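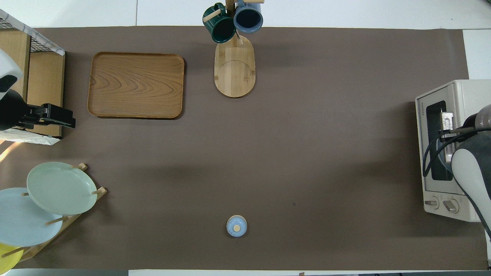
I had been sent to Broltton to say no. Trastevero ran cafés in railway stations, I had managed the washing-up side of them for longer than I liked to tell people, and my director wanted somebody at the Jekow demonstration who would not be charmed. I was not charmed. They had given the arms a brown table with a plate rack in one corner, three plates in it, mint, pale blue and yellow, and two mugs on a wooden stand, and an empty tray, and a little blue lid with so much bare table round it that you could have served a family off the gap. I have worked in kitchens where there was nowhere to put down a teaspoon.

"It's a start," said Doina Zupan.

She was the one who would be doing it. I had expected the arms to do it, and said so.

"They will," she said. "First I do it through them, and then they do it."

"And how long is 'then'?"

She asked whether I wanted tea.

The programme was called Laryea. I had read the brochure on the train and it used the word "effortless" on the first page, under a drawing of a plate. Doina stood at a bench behind the arms with a handle in each fist. When she moved a handle, the arm on that side moved, a shade later than I would have liked. When she squeezed, the gripper closed. She wore flat shoes and an old cardigan with the cuffs pushed up, and before she began she rolled her shoulders like a woman about to shift a wardrobe.

"What are you showing it?" I asked.

"Plate out of the rack, on to the tray. Then the next plate."

"And it watches."

"It keeps what I did. Where my hands went, what the cameras saw."

"That isn't the same as watching."

"No," she said, quite pleasantly. "I don't think it is either."

She brought the left arm down over the rack. I have seen lads on their first shift take a plate from a rack, and even the worst of them don't stop above it and think. The gripper stopped. It went down, came up a finger's width, went over a touch to one side and down again. I looked at Doina and it was her doing the stopping. Her lips were pressed together and she was leaning to see past the arm's elbow, because it was between her and the plate.

"Can't you just grab it?"

"If I grab it, it learns to grab."

"Plates get grabbed. That's what they're for."

She let that go by. The fingers shut on the rim with a small click that I felt in my back teeth.
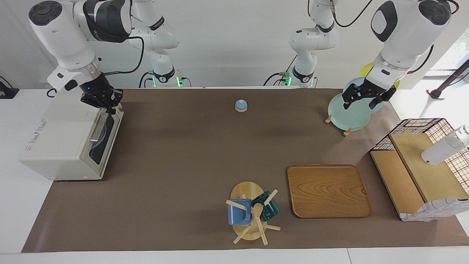 The trouble with plates is that they come out of a rack along the line they went in by, and if you pull across that line you get the noise. I know that noise. I have docked wages for it, which I'm not proud of. Doina pulled across the line. It was only by a little, but the rack came up at one end with the plate, hung there, and dropped back.

"Keep that one?" I said.

"No. That one we throw away."

"So it only sees you being good at it."

"It sees me being good enough."

"Then what does it do when the rack comes up?"

She put down the handles. I had the feeling, and I may have been flattering myself, that it was the first thing I'd said which she wanted to answer.

"It pulls harder," she said. "Last November it pulled one right off the bench. I'd given it weeks of clean ones. I was very careful, I was proud of them, and it had never once seen a rack come up, so it carried on to the tray with the plate and the rack together and put both down. Very gently. Then it went back for the next plate, where the rack used to be."

"That isn't in the brochure."

"I didn't write the brochure."

A young man from sales had been standing by the door with a folder, and at this point he remembered something in another room.

We had the tea. It came out of a machine in the corridor, which I noted, and was dreadful, which I also noted. Doina told me she had been a seamstress, alterations mostly, and that Jekow had taken her on because they wanted people with steady hands and she had answered the advert out of nosiness. They wanted sixty-four good ones from her before they would let the arms try alone. She had done most of them. Her neck hurt. At night she sometimes reached for a cup and found she was going down on it from above, slowly, with two fingers and a thumb.

"So which of you is being taught?" I said. I thought that was rather good.

"Drink your tea," said Doina.

When we went back in she did something I hadn't expected and held out the handles.

I said I was there to observe. She kept holding them out. They were heavier than they looked and warm from her hands, and the minute I had them both arms twitched, and I nearly put the right one into the little oven.

"Breathe out," she said.

I know how to take a plate from a rack. I would say it's one of the few things I know thoroughly. And I could not find the thing. I could see the plate and see the gripper, and between them was a distance I couldn't judge, and nothing came up through my fingers to tell me. No weight, no edge, no cold off the glaze. I went in too low, bumped the rack, said a word, went in again. I got the rim. I pulled.

It came up at one end.

I stopped. Then I did what I'd do in any kitchen: I let the plate down, leaned it back a little, and took it out along its own line, and the rack sat down flat without a sound. I got it across to the tray as well, though I let go too high and it rattled round before it settled.

Doina was looking at the screen on the bench, and I asked her whether we threw that one away.

"It's ugly," she said. "You hit the rack, you dropped the plate, and you took four times as long as me." She rubbed her neck. "No. I'm keeping it. I want the bit in the middle."

My report said no, as I'd been told it should. It said the table was too tidy, the arms were slow, the brochure was a disgrace, and I had seen nothing there that would last through a morning rush. I stand by all of that. I dated it June 15, 2020, signed it, and under my name, where my director never looked, I put that if Jekow did carry on with it they should ask the people who wash up, and pay them, and let them do it badly a few times first.

Two weeks later an envelope came from Broltton with no letter in it. There was a strip of printout, mostly columns I couldn't read. Somebody had gone down one of them in biro and put a tick against a line near the bottom, and beside the tick, in small neat writing, "rack came up, it put it down again".

I haven't told anyone at Trastevero. It was one line, and I'd want to see a good many more before I believed it. I rang her that afternoon to say so, and she said I'd better come and look, then, and to bring my own tea.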